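3.2 Hand-held grippers and test objects

We compared two fingertip designs on the same hand-held body, the Clamora and the Filleck. The Clamora pad is thick and close to rigid, while the Filleck pad gives under load and spreads around the object. Both were tested at a countertop station with light, thin-walled items, where small errors in closing force show up early. A paper cup was used as the reference object for upright grasps.
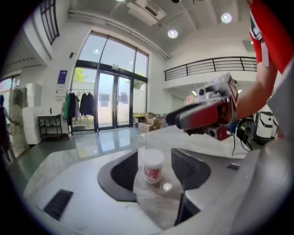 Bitar

Figure 3. Paper cup standing between the dark fingers of a hand-held gripper on the countertop. A second hand-held unit, red and white with a camera module on top, is in use at right.

Each operator completed 39 trials with the Clamora pads and 38 with the Filleck pads; one Filleck trial was dropped after a logging fault. Finger opening was sampled at 30 Hz. A trial counted as a success if the object was lifted, held and set down without visible damage to the wall or rim.

Small round objects were handled in a separate block. With these, the contact patch is short and the object tends to roll out of the grasp as the fingers close — a fault seldom found with cups. 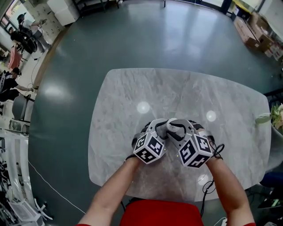
The operator was therefore told to centre the object between the pads before closing, and to stop as soon as resistance was felt. Trials in which the object slipped once and was grasped again were kept but labelled separately. Opening values were filtered with the Rokport controller's default settings, which add a small delay at the moment of contact. We did not correct for this delay, as it was the same for both pad types.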